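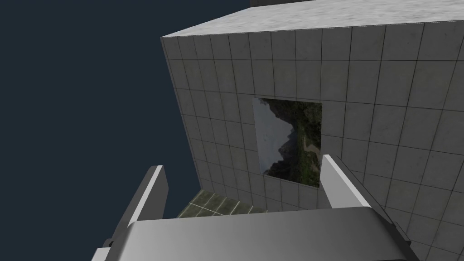

Silvana Lins did not believe in the Nesis model, and she had told Dalomitz so before she took the job. They wanted the gripper on their one handling cell put right, and they wanted it tried first on the screen, in a made-up room where nothing could be bent. She sat in the site office with her coat on and looked at the made-up room. It had a wall of pale grey tiles as big as a house front, with a view of black mountains and a green valley set into it, and the two fingers of the gripper stood open below the view as if they might pluck it out. Past the wall there was only dark blue.

"Who put mountains in?" she said.

"They came with it," said Apolline Chevalier, who had bought the thing. "It doesn't matter what's on the wall. It's the hand we're looking at."

"I can look at the hand next door. It's bolted to the arm."

"And when you've looked at it, what will you know?"

Silvana thought she would know a good deal, but she was being paid by the day and so she said nothing. The job sheet on the desk was dated 4 Nov 2023 and numbered 344. Under Fault it said: right finger late to close, drops parts, see model. She had never been told to see a model on a job sheet. In her experience the Fault box was for the fault.

The trouble had started after cycle 2,471. Up to then the cell had picked up its castings and put them down again without anyone taking much notice. Then it let one go on the way across, and another after that, and the shift had learned to stand back from it. The fitters from Šťastný, who had built the gripper, had come and changed the drive belt and gone home. It went on dropping things with the new belt.

Apolline ran the hand on the screen. The fingers closed together, met in the middle, and opened again. She ran it slower. They met in the middle.

"There," said Apolline. "That's how it ought to go."

"I know how it ought to go."

"So now we put the fault in. We make the right finger slow, we see what drops, and we work back from that."

"Work back to what?"

"To the cause."

Silvana asked what the model knew about the inside of the gripper. Apolline opened a list. It knew the length of the fingers, the weight of them, how hard they pushed and how quickly. There was a line for friction with a number typed into it. Silvana asked where the number had come from, and Apolline said from Oltgate, who had supplied the model, and Silvana asked where Oltgate had got it. Apolline did not know. She wrote the question down, quite neatly, in a notebook, and Silvana liked her slightly more.

They spent the rest of the morning at it. Apolline moved the hand about the place, and new corners of it kept turning up.

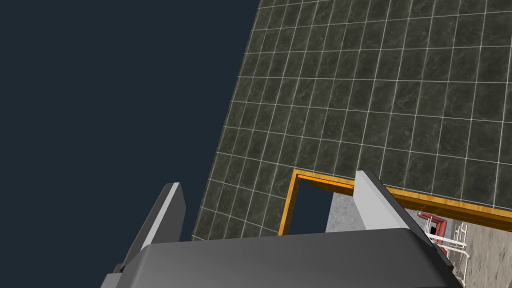
The open fingers at the timber frame, with the red pipe and the white railing to the right.

"What does the pipe carry?" said Silvana.

"Nothing. It's a pipe."

"We've got a pipe next door that drips on the controller cabinet. Is that one in?"

"No."

"Is the cabinet?"

"You're being difficult," said Apolline, though she did not say it unkindly. She set the finger slow and ran 200 cycles while they ate their sandwiches. The report came up in a table. According to the table, a right finger that closed late would drop the casting to the right.

Silvana put her crust down. "Yours drops them to the left," she said. "I watched it do two when I came in."

Apolline read the table again from the top. She changed the friction and ran it again, and the castings fell to the right. She doubled the weight of the casting, and it fell to the right rather sooner. Outside the door somebody was sweeping up.

"Then it's wrong," Apolline said at last.

"Or the sheet's wrong. Who wrote that it was late to close?"

"The shift did. You can see it's late."

"You can see one finger get there after the other," said Silvana. "I'd like the guard key, please."

She locked the cell off, hung her tag on the isolator and tried the start button to be sure of it. Then she went in with a torch and a set of feeler gauges. Apolline stood at the gate with the notebook. The gripper was dirtier than its cousin on the screen, with grease along the slides and a crescent of grit under each carriage, and somebody had wiped the middle of it for a visitor and left the ends. Silvana pushed the right finger. It did not move. She pushed the left one and it gave, a very little, with a click that she felt more than heard.

"Left," she said.

"The left one's the good one."

"The left one's the quick one. It's loose on its carriage, so it flops in early and everybody thinks the other's late. Then it takes the load and gives way." She worked the gauge in behind the plate and read it off. "They changed the belt and they never had the finger off."

There were four screws behind the plate. Three were tight. The last turned under her fingers without a spanner, and when she drew it out the thread was bright for half its length and dull for the rest. The hole wasn't much better. She cut it out and put in an insert, cleaned both slides, fitted four new screws with a drop of locking compound on each, and tightened them corner to corner with the small torque wrench. She put a paint mark across every head. Then she did the right finger as well, which had not asked for it, and that took until the lights came on in the yard.

They ran it with a scrap casting first and then a good one. Both went across. Silvana would not call it mended on two, so they stayed and ran 11 more, and she looked at the paint marks after each.

"I could put a loose screw in," said Apolline. "In the model, I mean. I could give the left finger some play and see if it drops them to the left."

"You could."

"It would be worth knowing."

"It'd be worth knowing if you'd thought of it this morning," said Silvana, and was sorry, a bit. It had been the table that sent her to look, after all, even if it had done it by being wrong. She was not going to put that on the sheet. She crossed out see model, wrote left finger loose, thread stripped, insert fitted, and under Next Visit she put December, check marks.

When she came back for her coat Apolline was at the screen, typing a number into the line for the left finger. The mountains were still there in the wall.

"Where did you get that number?" Silvana asked.

"Off your gauge," said Apolline. "I wrote it down."

Silvana pulled a chair over, kept her coat on, and told her to run it.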